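3.2 Clutter and the small kitchen

The literature on kitchen tidiness tends to begin with a clean kitchen and ask how it became dirty. We found this unhelpful. The kitchens in our study, toy and otherwise, had never been clean in living memory, and their owners spoke of an empty counter the way other people speak of a winter home. We therefore took clutter as the starting condition and asked a smaller question: when a surface holds more than it should, what gets moved first, and what is left to sit?

Our material comes from two sources. The first is the Hiriditz household diary, in which 131 adults noted, over the month of August, each object they picked up from a counter and put down somewhere else. Six diaries consisted largely of complaints about other members of the household and were set aside, with some regret, leaving 125. The second is a set of tabletop layouts built from play food, dishes and a few appliances, of the sort shown in Figure 2. Play food has obvious merits for this work. It keeps, and a strawberry left out over a long weekend is the same strawberry on Tuesday.

Layouts were sorted using the Cropper scheme, which divides the contents of a surface into vessels, foods, tools and "cord." The last category was added late and under protest. Earlier versions filed anything with a plug under tools, which made sense until we looked at the diaries and saw that people will happily put away a pair of tongs but will walk around a loose cord for days.

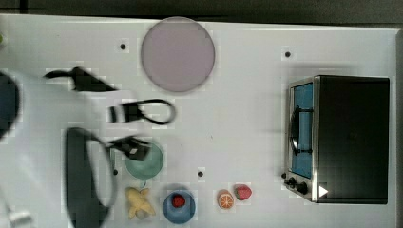
Figure 2. A crowded layout on a white tabletop, with toy food along the bottom row, a mint-green bowl at center-left, a toaster oven, and a large plate near the top.

The diaries produced nearly 1,000 usable entries, and most of them concern food. This is less noble than it sounds. Food was moved first, but a good share of the moves ended in the nearest bowl, and the bowl then stayed where it was. Under the scheme this counts as tidying. We have argued among ourselves about whether it should. A strawberry in a bowl looks put away; a strawberry beside an orange slice looks forgotten, though the distance between the two may be a few inches. We kept the rule as written and report the bowl moves separately in Section 4.

Large plates behaved differently. A big plate takes up a lot of room and is seldom moved early, perhaps since it looks as if someone is about to need it. Several diarists described working around a plate for an entire afternoon. One washed it and put it back in the same place.

Appliances were moved least of all. The Zemitz guidelines treat a toaster oven as furniture, and our diarists agreed with them to a degree we had not expected from people who agreed on so little else. We did the same in scoring the layouts: the oven is part of the surface, and whatever stands near it is judged by the room that remains. Readers who want the oven counted as an object can find the alternative scores in the Graltico supplement, where they make very little difference.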